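Umenura Bench Cell
Set-up Guide for Purchasing and Site Teams

Section 2: Planning and Budgeting for a Disassembly Cell

2.1 Purpose of this section

Section 2 is to be completed before an order is placed. It is written for the person who holds the equipment budget and for the person who will be responsible for the work area. Mechanical installation is covered in Section 4 and electrical connection in Section 5.

2.2 Define the work first

Purchasing teams often start with the arm. Ziltier recommends starting with the items to be handled. The reach, payload and tooling of the cell all depend on them, and changes made after delivery are charged at the service rate.

1. List every type of item the cell will handle during the first year. For used office computers, list tower cases, small desktop cases and servers separately.
2. Record the outside dimensions and weight of the largest item in each group.
3. Open one sample from each group by hand and write down the parts to be removed, in order.
4. Mark any step that requires two hands, a flexible cable to be unplugged, or a latch to be released. These steps take the most tooling and the most programming time.
5. Send the completed list to your sales contact together with Form K-8.

NOTE: Do not send samples to the factory unless you have been given a return number.

2.3 Select the table and mounting

The arm is bolted to a square metal mounting plate, and the plate is bolted to a ribbed aluminum table. The grooves in the table also accept clamps and fixtures, so the table should be sized for the work and the fixtures together. Allow space beside the item for parts that have been taken out. 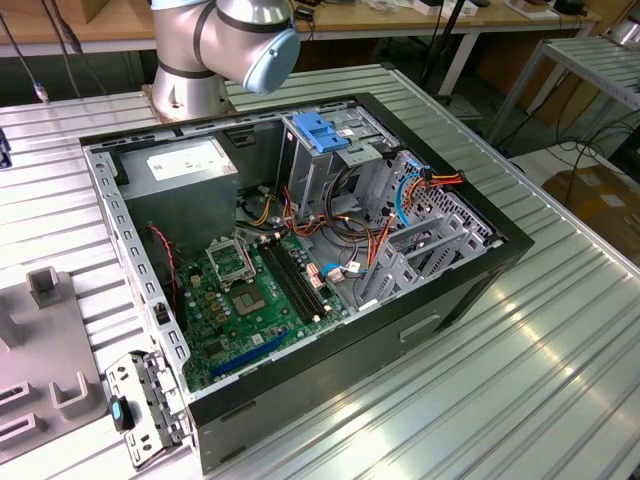 Table size is the most common source of extra cost at this stage. A table that is too small cannot be extended on site and must be replaced. Where two sizes appear suitable, order the larger one – the difference in price is small compared with a second delivery.

1. Add the footprint of the largest item, the mounting plate and all fixtures.
2. Leave at least 500 mm of clear floor on every side where staff will stand.
3. Confirm that the floor can carry the combined weight of the table, arm and workload. The building owner should give this in writing.
4. Decide where cables will run. Cable covers are not included with the table.

CAUTION: Do not mount the arm on a wooden bench or on a table with casters, even for a short trial. Damage resulting from an unsuitable base is not covered by the warranty.

2.4 Prepare the budget

Enter each of the following as a separate line. A single figure for "robot" is likely to be returned by your finance office.

Arm, controller and teach pendant
Table and mounting plate
Gripper and spare fingers
Fixtures, one set for each item group
Kusilier vision package (optional)
Safety equipment and site risk assessment
Freight, unloading and disposal of packaging
Operator training
Annual service plan

The basic fixture set is listed at $1,878 and fits one item group. Fixtures for mixed groups are quoted individually. Spare fingers should be treated as a running cost and moved to the operating budget after the first year.

NOTE: Prices in the February list exclude sales tax and are valid for orders placed through Ziltier or its distributor, Agbenyega.

2.5 Plan the schedule

1. Allow 14 weeks from purchase order to delivery for a standard cell.
2. Book the training course when the order is confirmed. Courses have eight places.
3. Reserve the work area from the week before delivery.
4. Set aside a supply of sample items for programming. Include worn and damaged units, as well as clean ones.

CAUTION: Remove all storage drives that hold personal or company data before items are used as samples. Follow your own data policy for their destruction.

2.6 Approval

The budget holder and the area supervisor must both sign Form K-8. Keep one copy with the purchase order and one at the work area. Continue to Section 3, Receiving and Unpacking, when the delivery date has been confirmed.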